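Review: Zerolmont Student Press Kit

Last updated: 3 August 2019

The Zerolmont kit supplies page templates, a style guide and a byline planner for high school newspapers. It was reviewed over one semester with a staff of student columnists.

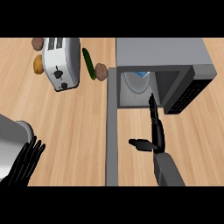 Chutima Saengthong found the planner easy to follow, but wrote that the column template leaves too little room for sports writers, who lost their closing paragraphs twice in June.

The style guide is clear and runs to 185 pages. Templates hold columns of up to 2,000 words – more than most students will file. The license costs $200 a year. Recommended for schools with an established paper; new staffs may prefer the shorter Pokora edition.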